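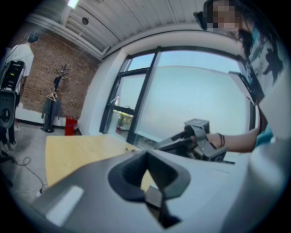
Chapter 8: What Does the Whole Thing Cost?

Filed under: Planning & Purchasing

Print this chapter | E-mail this chapter

I've bought a fair bit of robot gear over the years, and my first budget was a shocker. I had a quote for two hand-held grippers, I typed the total into a spreadsheet, and I went to lunch feeling pretty pleased with myself. By February I was back asking for more money – twice! – and my manager at Brorkport, Leonor Pacheco, had stopped smiling when I came through her door.

So in this chapter we're going to build a budget from the floor up. I mean the floor literally. Cables run across it, people walk over it, and somebody has to pay for the covers and the longer leads. Power is the thing I forget most often (I still do it), so go and look at where your outlets are before you ask anyone for a quote.

Let's start with the hand-held gripper, the kind a person picks up and works with directly. It's a friendly first purchase. You don't need a safety cage, you don't need to bolt anything down, and an ordinary room with a decent table will do the job. But the sticker price only covers the tool. At Brorkport we paid $1,884 for a Novura unit and then another $495 in mounts, leads and a proper carry case. Spare fingers were $378 a set, and we went through them faster than I'd like to admit.

Then there are the people. If two of your staff will be working in the same room, budget for two full sets of everything they hold or wear, headsets and packs included. Sharing sounds thrifty, but you end up paying one person to wait. Helmi Koivisto, who ran purchasing at Kauppinen when I was there, used to write the names of the operators down the left side of the page and the gear across the top, then fill in the boxes. I copied her layout and I've never gone back to my old one.

Don't skip the room itself, either. Big windows are lovely to work beside, but the light changes all day, and if your gear has cameras you may want blinds. Put them in the budget now. The same goes for somewhere to hang coats, a bin and chairs at the right height. It's small stuff, and at our Flatgate site it came to roughly 8 per cent of the total, none of which I'd planned for.

Before you read on, grab a sheet of paper and rule it into four columns: tool, people, room and upkeep. Jot down whatever you can think of under each heading and leave the prices blank. We'll fill them in during Section 8.1, beginning with the tool column and the question of whether to buy or lease.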